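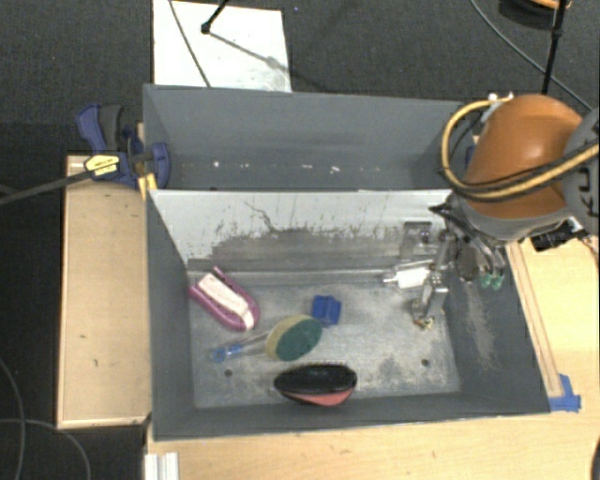
Itziar Moya has run the teaching station at Wernby for two years, and she spends most of her day moving a robot arm she isn't touching. She steers it from a chair with a hand controller. The job is picking things out of a divided bin: a scrubbing sponge with a handle, a purple-pink brush, a small blue block.

"People expect the arm to be the hard part," she said. "For me it's the sponge. The handle points one way and you want to come in from the other, and there's a wall next to you."

Each pick is saved as one demonstration. Her group had 683 of them when we spoke, and 67 had been thrown out, mostly for pauses. "If I stop to think, the arm learns to stop," she said. "So I think first, then go."

Moya started out guiding an arm by hand, standing beside it and pushing it through the motion. She liked how quickly new people got the feel of it. The trouble was her own arms, which kept getting between the cameras and the bin.

Her coworker Ksawery Kołodziej still prefers the old way for anything tight against a wall. "By hand I know when I'm pressing too hard," he said. "With the controller I have to watch for it, and I usually see it late."

They do agree on how to place the objects. Things go in at odd angles and get shifted between runs. In September they left the layout alone for a whole batch, and the trained arm reached for the same spot whether anything was lying there or not. That batch was redone.

Asked how long it takes to train a new operator, Moya said two weeks before she keeps any of their runs. "The first week they fight it. I let them."

Recent items
Afiq Latuheru on gripper fingertips
A visit to the Drustcombe test hall
Izzati Raju: sorting by feel
Letters, Apr 25, 2024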